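Let the robotics club keep its simulator

By Azucena Tovar

The school board will decide this month whether the robotics club at Clilness may go on spending most of its fall term in simulation. Some parents want the money put into kits. They say students who joined a robotics club should be building robots, and that a room full of teenagers looking at screens is what we already have at home.

I have a daughter in the club and I understand the complaint. I made it myself last October. I have since sat in on the Tuesday sessions, and I think the board should leave the program alone.

The club owns 2 small arms. There are more students than that, and when an arm breaks, everyone waits. A replacement wrist joint cost the club $419 last year and took most of a month to arrive. In the simulator, each student has an arm, and a bad command costs them a restart. 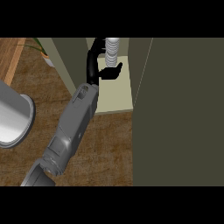

The students also try more. Adel Salem, who coaches the club, keeps the logs, and they show 1488 grasp attempts in the first half of the term. Most of them failed. My daughter spent two evenings on one approach angle and threw out her code twice. On the real arms she would have had ten minutes before handing over to the next team.

Brock Landry has argued at board meetings that simulated physics is too forgiving and that students learn habits they have to unlearn. He has a point. Friction in the club's software is a guess, and objects sometimes slide when they should tip. Mr. Salem tells the students so, and part of the spring term is spent finding out which of their programs fail on the real arms. I would count that as a lesson worth having. Engineers test models against machines all the time.

The kits under discussion would cost $3768. They would serve one team at a time and need storage the school does not have. If the board has that money, I would spend half on newer computers, which stall when more than a few students run the software together, and keep the rest for spare parts.

I would ask for one change. The first real arm session now comes after winter break, and that is too late for new members, a few of whom quit before they get there. Move one session up to the fall. The rest of the schedule can stay as it is.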